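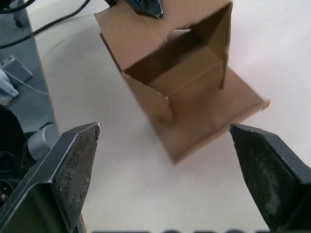 Billed weight is more than three times actual weight on a reused box. Where is the extra coming from?

Posted in Shipping and Mailing
March 11, 2024

hallway_parcels

I sell secondhand clothing and small soft goods out of my apartment through a shop on Jarna. Until last month I used mailers for everything. I have now started getting bundle orders (several garments in one go) and have been putting those in used corrugated boxes that I collect from a store near me in Zukunthorpe.

My last bundle weighed 5 pounds on my kitchen scale, packed and taped. I entered 5 pounds when I bought the label. Plernard adjusted the charge after pickup and the line on the statement reads "billed weight 17 lb." I assumed a typing error and disputed it. The dispute came back the next day as "measured correctly," with no further explanation except a volume figure of 3468.

The box is 17 x 17 x 12 inches on the outside. It was not full. I had filled the upper part with paper so the clothes would not slide.

What I want to know:

How does 5 pounds become 17?

Can I cut the box down to a lower height and still have it accepted? I have read on the Jarna boards that modified boxes are refused at the counter. I have also read that everyone does it.

Is a used box with one slightly torn flap acceptable, or do I need to buy new ones? The rest of the box is sound, no dents in the corners.

I would like to avoid buying new boxes if I can. My margin on a bundle is small and the adjustment took most of it.

tare_weight

They charged you by volume. The term to search for is dimensional weight, sometimes shortened to DIM weight. Most parcel services compare two numbers, the scale weight and the volume divided by a fixed divisor, and bill the larger one.

The Plernard rate sheet for ground service gives a divisor of 212 for shop accounts. Your box:

17 x 17 x 12 = 3468 cubic inches
3468 / 212 = 16.36
Rounded up to the next whole pound = 17

That is your 17 pounds. The 3468 in the dispute reply is the volume in cubic inches. There is no error on their side and a second dispute will go nowhere.

Two points that catch people out. The measurement is taken on the outside of the box at its widest points, so a bulging lid or a side that has bowed outward can add an inch. And each dimension is rounded before multiplying, on the sheet I have. If your box measured 12 and a half inches because the paper was pushing the top up, it would be entered as 13, which comes to 3757 cubic inches and bills at 18. Overfilling with paper can cost you a pound that way.

If you cut the height from 12 to 6 the volume is halved:

17 x 17 x 6 = 1734
1734 / 212 = 8.18
Billed as 9

Still above 5, but you pay for 9 instead of 17. To get the billed weight all the way down to 5 you need 1060 cubic inches or less. A 13 x 13 x 6 box is 1014 and would do it. Whether your clothes fit is another matter. Folded garments compress quite well if you press the air out by hand before closing the bag.

Measure first, buy the label second. Enter all three dimensions even if the label form lets you skip them. Leaving them blank does not make the parcel exempt, it only means you find out the price later.

cornerpost

The previous reply is right about the arithmetic. I will cover the box itself. I packed outbound freight for a long time and have cut down a large number of boxes.

Cutting down is allowed by every service I have used, provided the result is a closed, square, rigid box with a flat face for the label. What gets refused at the counter is usually a box that was folded in on itself and wrapped in tape, with corners that do not meet. The clerk cannot measure it and the belts cannot carry it. Do it properly and it is hard to tell from a stock size.

Procedure for a regular slotted box:

Tape the bottom closed first. Do not cut anything while the box can still rack out of square.

Put the contents in, packed the way you mean to ship them, and mark the height of the contents on the inside at one corner. Take the contents out again.

Carry that mark to the other three corners with a ruler measured up from the floor of the box. Do not measure down from the top edge. The top edge of a used box is seldom even.

Slit each of the four vertical corners from the top down to the mark, and stop there. Going past the mark is the most common fault and it leaves a hole at the corner which tape will only partly cover.

Score a line between the marks on each panel. For this you want a dull tool. The back of a butter knife is fine, or a spent ballpoint pen. You are crushing the flutes along the line so that the board folds there. If you use a sharp blade you cut the liner and the flap will tear off in handling.

Fold all four panels inward along the scores. They are now longer than the original flaps and will probably overlap. Trim the outer pair so that they meet at the center. The inner pair can be trimmed a little short, it does no harm.

Close and tape.
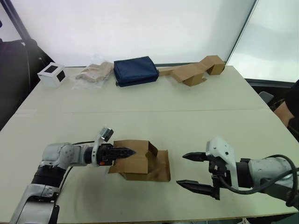 Trimming leaves you with four strips of board. Keep them. Cut to length and stood on edge, they make good dividers for a parcel that has something harder in with the clothes, such as a belt buckle or a pair of shoes. Laid flat under the top seam, a strip also protects the contents from the knife of whoever opens the box. For garments I would do this every time. A blade through the tape and into a sweater is a return, and the cost of that is well above any postage you are trying to save.

On the torn flap. It depends on where the tear is. The strength of a corrugated box against stacking is mostly in the vertical panels and above all in the four vertical corners. The flaps contribute little to that. A tear along the edge of a flap, or a notch out of the middle of it, can be taped over and forgotten. A tear that starts at the fold line between flap and panel is worse, for the seam load goes through there, and I would reject a box if that tear ran longer than a couple of inches. If you are cutting the box down anyway, the original top flaps may end up in the scrap and the question disappears.

Reasons to reject a used box outright:

A crease running down or across a vertical corner. The flutes are crushed and will not recover.

Board that feels soft when you press it with a thumb near the bottom edge. It has taken up moisture at some point. It may feel dry now, but the strength does not fully come back.

Any oil or food stain. Tape will not hold on it and your clothes will smell of it.

Old hazard markings. Cover or remove these completely, or do not use the box. Old barcodes too. A scanner does not know which label is the current one, and parcels do travel back to the first sender that way. One strip of clear tape over an old barcode is useless. Use a solid label or a thick black marker through the whole length of the bars.

Look for the round stamp on the bottom flap, if there is one. It gives either a burst strength or an edge crush value. A single-wall box marked 32 ECT is ordinary shipping board and more than you need for a load of clothing. The values are for a new box. I treat a used one as having a good deal less and do not put anything dense in it.

Tape: pressure-sensitive plastic packing tape, two inches wide or more. No masking tape and no string. Run one strip along the center seam, top and bottom, with the ends carried a few inches down the sides. Then a strip along each of the two short edges, the H pattern. On a cut-down box do the H on both faces, as the scored folds are weaker than factory ones. Rub the tape down hard with the flat of your hand. Dust on used board is the usual cause of lifting tape, so wipe the surface before you start.

Void fill. You said you filled the upper part with paper. For clothing you do not need void fill as protection, you need it only to stop the lid from being pushed in when something is stacked on top. If the height of the box matches the contents there is no void and no fill is needed. That will be the case after cutting down.

Moisture is the thing I would actually plan for with textiles. Put everything in one closed plastic bag inside the box, whatever the individual items are wrapped in. Include a slip with the delivery address inside the bag in case the outer label is lost.

One correction to the reply above. On my copy of the Plernard sheet, which is the one effective from April of last year, a dimension is rounded to the nearest inch, so 12 and a quarter goes in as 12. Half an inch still goes up. Check the sheet attached to your own account, they are not all the same.

shin_seller_ne

I just use poly mailers for everything including bundles. Never had a dim charge. If it doesn't fit in one I send two. On Shin the label price is flat anyway so it may be different for you on Jarna, I don't know how they do it over there.

hallway_parcels

Thank you. I measured the bundle I have waiting and the clothes come to just under 6 inches with the air pressed out, so I cut a box of the same size down to that. First attempt went past the mark on two corners. Second one closed square. I entered 17 x 17 x 6 and the label form quoted 9 pounds before I paid, same as worked out above.

Two mailers came out slightly more expensive than the one box for this address, but it was close, and I can see it going the other way for short distances. I will check both from now on. The rate sheet on my account says nearest inch.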